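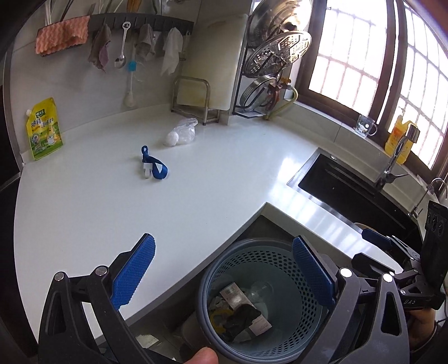
Notebook: regional appointments project, Murnmont
April 2022
Posted by Marlene Gerlach
5 comments

Picking up from the last entry, where I left the Hevasside names half entered and went home with a headache. They're in now! All 297 appointment notices are in the sheet, and I've been through the whole thing once from top to bottom with the gazette scans open next to it. My eyes are shot but I'm pretty happy.

First thing, before I forget how I did it. The gazette prints an appointment under the date it was published, and then somewhere in the text it gives the date the person takes up the post. I had been using the publication date for everything. Yareli was using the start date. We only noticed when her half of the sheet had a deputy prefect leaving before he'd arrived (I laughed, she didn't). So we now have two columns, "published" and "effective", and if the notice gives no effective date the cell stays blank. Please don't fill it in by guessing. I did that for a bunch of rows in the winter batch and spent most of the morning undoing it.

Acting appointments are still a pain. The ministry uses "acting," "in charge of the duties of" and "delegated to" and I can't find any rule for which one they pick. Babar thinks "delegated to" means the person keeps the old job too. He may be right, it fits the Hevasside cases, but there's one in the coastal district where the old job was handed to somebody else in the same notice. For now I've copied the exact wording into the notes column and coded all of them as A. We can split A later if it looks worth it. I'd like to see a legal text on this before we do, and Babar says he'll look in the old decree on prefectures, the long one with the annex.

Now the bit I was really looking forward to, which is the matching. The idea was to take our list of new prefects and deputies and check it against the candidate lists from the last regional council election, to see how many of them had run for something before. Evaristo had set it up in Gasix so that it compares surname, first name and birth year, and gives a score out of 100. Anything with a full score I accept, anything lower gets looked at by a person. Sounded great. I ran it after lunch and it matched the new prefect of Hevasside to a woman who ran for the school board, same name, same birth year, full score. Wonderful, I thought, first hit of the day. Then I pulled up the school board leaflet and she's a dentist who's still practicing at the other end of the region. Different person.

So a full score isn't enough and I've changed the rule. Every match gets looked at, full score or not, and we need a second piece of evidence (place of residence, occupation, a party announcement, anything in print) before it goes in as a yes. It'll be slower. I've also gone back and set the earlier accepted matches to "pending," so if you open the summary tab and it looks like we lost half our results, that's me, and they'll come back as I get through them.

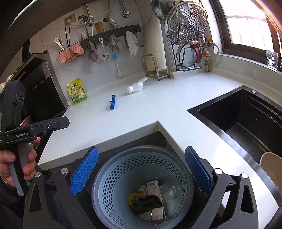

Spelling is the other thing with the matching. The gazette drops accents in headlines and keeps them in the body, and the election office puts the surname first except on the amended lists, where it doesn't. I've made a little lookup tab with the variants I've found so far. If you find a new one, add it at the bottom, don't sort it, Evaristo's script reads it in order and it gets upset. I sorted it once. Sorry again, Evaristo.

Long phone call with Miyuki about Pagano. She's been reading the council minutes there since the new prefect was sworn in, and she thinks the council has pretty much stopped voting on road money and started "taking note" of what the prefecture sends over. Same item on the agenda, same people around the table, and the minutes say "noted" where they used to say "approved." I'd never have caught that! It may be a new clerk with a new template, of course, and she's careful to say so. She's going to pull the minutes from the two neighboring towns and see if the wording changed there at the same time. If it did in all three, that's interesting, and if it's only Pagano then I'd bet on the clerk.

We also talked about whether this belongs in our project or is a project of its own. I said ours, she said hers, we left it there. Write it up either way, Miyuki, I want to read it.

On the June vote: the question about the regional powers law still hasn't been published in its final wording, only the draft, and I keep getting asked by people outside the group what the new prefects have to do with it. What I can say from the sheet is that the prefects sign off on polling places and the opening hours, and that's in the election code, article and all. What I can't say is whether the appointments were timed for it. The dates are close. They were also close the time before last, when there was no vote coming, so I'd be very slow to make anything of it. Yareli wants to plot published dates against every vote going back as far as the scans go. Good idea, and it needs the blank cells left blank (see above, I'm going to keep nagging).

Small stuff:

The scans for the second winter issue are missing a page. The contents list says there's a notice on the tax offices on it. I've written to the library and asked for the paper copy.

Gasix logged me out twice while exporting. Save the export under a new name each time, it happily overwrites.

Column M is now "previous post" and the old column M has moved to P. Babar, your charts will need repointing.

The word "wali" in the older notices should be entered as printed. I'd been changing it to prefect to keep things tidy and Yareli talked me out of it, and she was right, the title changed partway through the series and we'd lose that.

Did a spot check at the end of the day, picking rows blind and going back to the scan. Found a wrong middle initial and a deputy entered under the wrong district, both mine, both fixed. I'll do another batch of rows from Yareli's half next time and she can do mine, I don't trust myself to see my own typos anymore.

Next up: get through the pending matches for the northern districts, chase the library, and read the decree if Babar finds it before I do.

Shared 2 times

Recent entries
Entering Hevasside, part one
Which prefecture does the port belong to?
Setting up the Gasix export
Notes from Miyuki on reading council minutes
Gazette scans: what we have and what's missing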